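What the pilot looks like from the floor

I have worked at the Sulstead building for six years, cleaning first and then running the cleaning rota, and I have now been told on 2 separate occasions that automation will "free us up". Nobody has yet said what for.

The latest round began in April, when Miltell, who hold the contract, announced a pilot called Pearce. I don't know who Pearce was. The slides had an arrow going up and a figure of 106 hours a month that would be "released". I asked Levente Barta from the office how they had got to 106, and he said it came from the supplier. I asked what the supplier had measured. He said he would find out, and I'm still waiting.

My team is 19 people over three shifts. Most of them aren't against machines. Gizella Szilágyi has wanted a decent floor scrubber for years and would marry one if it turned up. What bothers her is how the work gets cut into pieces. The machine gets the open floor, the easy bit where you can let your mind wander and give your back a rest. We keep the corners, the shelves, the stairs, the toilets, and whatever has been left lying about. So the hour you lose was the hour that made the other seven bearable. There's no line for that on the slide.

Then there's the getting ready. Leads up, bags moved, chairs pushed in, things picked up off the floor and put somewhere. Tibor Gulyás kept a note of his time for a week, in a school exercise book, and most of what was "released" on his shift had gone on tidying ahead of the thing or going to see why it had stopped. He showed Levente the book. Levente said those were teething troubles. Perhaps they are, but the new rota is already drawn up as if they were over.

I went up to the trial room myself, because I'd rather grumble about something I have seen.
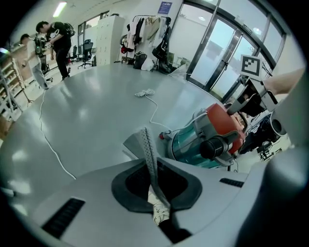
Page last changed: Sunday, July 26, 2020

Plenty of kit, people busy with it, and white cable across the floor. A handheld vacuum was lying there too, a kind I know well. I thought about who would be winding up that cable at the end of the day, and whether it would go down as cleaning or as robotics.

Liviu Sârbu, who is more patient than me, says to give it until the autumn. Fine. But I've asked for three things in writing: that preparation time is counted as work, that no shift is shortened until the figures come from our own floors, and that someone from the team sits in on the review. Benedek Rácz has offered to be that someone. He has had no reply so far, and I've told him to ask again on Monday.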